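Tolden Tray-Load: wrist cable snag subset
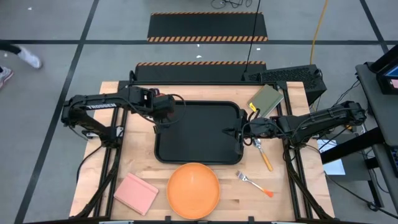 Tolden cell, both arms over the tray, with plate, fork, spoon and two notebooks on the table.

Summary

This subset holds 23 episodes from the Tray-Load task in which a wrist cable caught on the tray or on an object being loaded. They were pulled out of the main Andavine release in March after training runs picked up a sideways jerk at the tray rim. The main release no longer contains them.

What went wrong

The cable loop at the wrist had too much slack. When a gripper came in low over the rim, the loop could drop outside the tray and hook under it. The arm kept following its commanded path, and the tray slid or tipped. In 9 episodes the tray moved far enough that the arm on the other side touched it. In 3, the joint current limit tripped and both arms stopped.

There were no injuries. One wrist connector was pulled partly out and replaced.

The stop did not always come quickly. The longest delay between first contact and stop was up to 30 control steps - too long for a cell where people walk past the table.

Labels

snag_start: first step with cable contact, marked by hand
snag_side: left or right
tray_moved: true or false
stop_type: none, operator, current_limit

Known problems

Contact is hard to see when the wrist covers the rim, so snag_start may be late. Current readings for the left arm are missing in episodes recorded before the Cao logger was updated.

Use

Suitable for fault detection and stop tests. Do not mix with Nella or other clean sets for policy training. Before repeating the task on hardware, shorten the wrist loop and check it at full wrist rotation.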